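### 3. What people told us about keeping up

I went into this part of the study expecting distance to be the big thing. You move away, you call less, the friendship cools off. We had 29 people keep a short diary on who they got in touch with and how it went, and I was pretty sure the ones who had moved would have the thinnest diaries of all. They didn't! Some of the fullest pages came from people whose closest friend lived a long flight away (one of them wrote so much that we had to mail out a second notebook).

What seemed to matter more was whether the two friends had some small, dull habit together. A call while folding clothes, a word game, a photo of dinner. In the diaries from Plekar, 16 people had a habit like that, and they kept bringing it up even on days when they had nothing else to report. I had left a big box on the form for "important talks" and a tiny one for "other," and I wish I'd done it the other way around, because the tiny box is where people wrote up the sides of the page.

Being busy came up constantly, of course. New babies, night shifts, sick parents. Three people told us they had let a friend's message sit for months and then felt too embarrassed to answer it. When I asked what would have made it easier, they all said some version of "if she had just written again." I've been that person myself, so I may be reading this part with a soft heart.

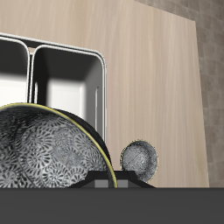 Zasov, 27 Dec 2022

**Figure 1.** Patterned bowl and saucer in a low black dish rack (computer rendering).

The Zasov group was smaller, only eight people, and most of them had known each other since school. Their diaries read very differently. They hardly ever wrote down a call, since they ran into each other at the market anyway, and a few asked me whether that counted. I said yes, and we coded it as contact, but I should admit that we hadn't settled the rule before we started. The Plekar diaries were coded again in February under the same rule, and Section 4 uses those new codes throughout.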